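Keeping the Plate Cell Honest
The upkeep of a two-armed workstation comes down to tape, a torque driver and a lot of wiping

The smallest cell at Drusora's workshop in Karholm is a table with two black arms, a wire dish rack and a set of colored plates. The job is to get plates into the rack, standing on edge. It is dull work to watch and fussy work to keep running, and most of the fuss happens before either arm moves.

The morning check starts with the table. The crew wipes it down, lets it dry and looks at the rack. A wire rack is light, and a gripper that catches a plate on the way in can drag the whole thing sideways. The rack's position is checked against a paper template, which is then put away. If the feet are more than 2 millimeters off, the rack goes back where it belongs and the check is done again.
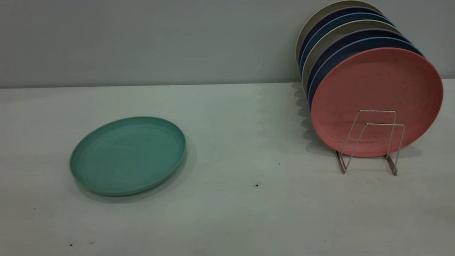 Next come the arms. Each is sent to its home position and then to a touch point on the tabletop, where a feeler gauge goes under the fingertip. The left arm has drifted more than the right since it was installed in July. The crew traced most of that to a loose screw in the wrist, tightened it, and added the wrist screws to the weekly list.

Finger wear is the bigger chore. Plates are thin at the rim and smooth on the face, and a fingertip that has lost its grip lets them swing. The shop replaces the tips every 200 hours, sooner if a plate slips twice in a session. A change takes one person 15 minutes with a small driver, and the closing force has to be set again afterward. Too little and the plate turns in the grip. Too much and it jumps when it is let go.

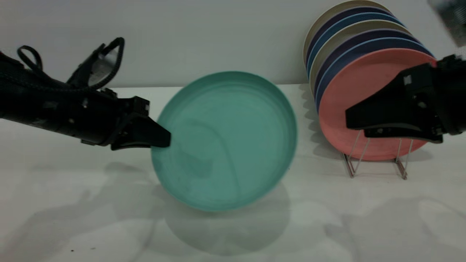
The cables get their own look. A loop that is too short pulls at the end of a reach, and one that is too long can snag on the other arm. The crew runs both arms slowly through their full travel and watches the slack the whole way. Kassa, the scheduling software, will not start a session until that slow pass has been logged.

Spare parts come from Skilatia, and the shop keeps 3 sets of fingertips on the shelf. It used to keep one. A late delivery last winter left the cell idle for most of a week, and the order was changed soon after.

The service log for the cell now runs to 86 entries. Most are a line long: tips changed, rack moved back, screw tightened. The latest, dated 24 April 2025, says the left wrist was checked and needed nothing.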